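Chapter 6
What Owners Say, and What It Is Worth

Most of what is believed about the behaviour of pets rests on the word of the people who live with them. They are asked how long the animal sleeps, whether it frets when left, how it takes to strangers, and their answers are added up and printed as findings. This chapter asks how far such answers can be trusted. The short reply is less far than most textbooks suggest, and that includes the first edition of this one.

Take the Jondton survey, which you will meet again in Chapter 9. Its authors sent a form to 400 dog owners and reported that 91 per cent of them described their dog as "calm" or "very calm" in the home. The figure has been repeated ever since in leaflets, in talks and on the back of at least one bag of dog food. Few of those who repeat it seem to have looked at the form. It had four boxes to choose from: "very calm", "calm", "fairly calm" and "out of control". Ask yourself which box you would tick if your dog barked at the post every morning and chewed the odd shoe.

There is a second problem, and better wording would not cure it. Owners are not watching most of the time. They are at work, asleep, or in another room. When Getsemaní Barajas asked 60 households to guess how many hours their dog had slept the day before, and then asked again a week later about the same day, the two guesses often failed to match. She took this as a sign that memory fades. It may be so. It may equally be that there was never much of a memory to fade, and that people made up a likely number both times. Her design cannot tell these two apart, and her paper would have been stronger if it had said so.

A third problem is the word itself. "Calm" sounds like something you can see, but it is a judgement. A dog lying on a floor may be at ease, bored, too warm, unwell or simply tired, and one look will not settle which.

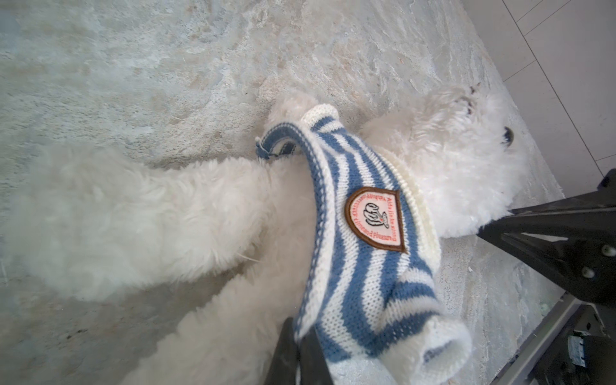 6.1 Seeing and Judging

We begin with a plain rule. Write down what the animal does before you write down what you think it feels. "Lying on its side" is a record. "Relaxed" is an opinion, and may well be a good one, but it belongs in a different column.

Sioned Vaughan, who taught from these notes for 10 years, objected that the rule is too strict and that a good owner knows things a stranger would miss. We have some sympathy with this. We would still like to see it tested. Section 6.2 looks at the few attempts to do so, none of which is as convincing as its title.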